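Chapter 7
Inside the Desktop Case

A desktop computer is easier to learn from than a laptop. The parts are larger, most of them can be reached by hand, and there is room between them to see how one connects to the next. In this chapter you will find the main parts of a desktop, learn what each one does, and take several of them out and put them back.

Work with the case lying on its side and the side panel off. Shut the computer down and unplug the power cord before you open anything. Touch bare metal on the case before you touch a board.

The largest part is the motherboard. Every other part plugs into it, either directly or through a cable. The processor sits in a socket on this board, and under its square metal lid is the chip that carries out instructions. Cards that add features go into slots on the same board. 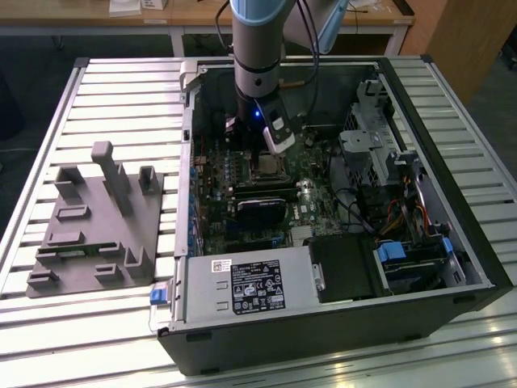
7.1 Power and Drives

The power supply is a metal box, and in the Dell tower shown it lies along one side of the case. It changes the current from the wall outlet into the lower voltages that the other parts need. The label on a power supply gives its output in watts. A basic office desktop may need up to 300 watts – a machine with a large graphics card may need 400 or more.

Never open the power supply itself. Parts inside it can hold a charge after the cord is pulled.

Drives are held in bays or in a metal cage. Many cases use colored latches to mark the places where a part can be released by hand. The two blue drive latches in this tower are easy to pick out against the dark metal.

Before going on, make a simple sketch of your own open case. Label the motherboard, the processor, the power supply and the drive cage. You will add the cables in Section 7.2.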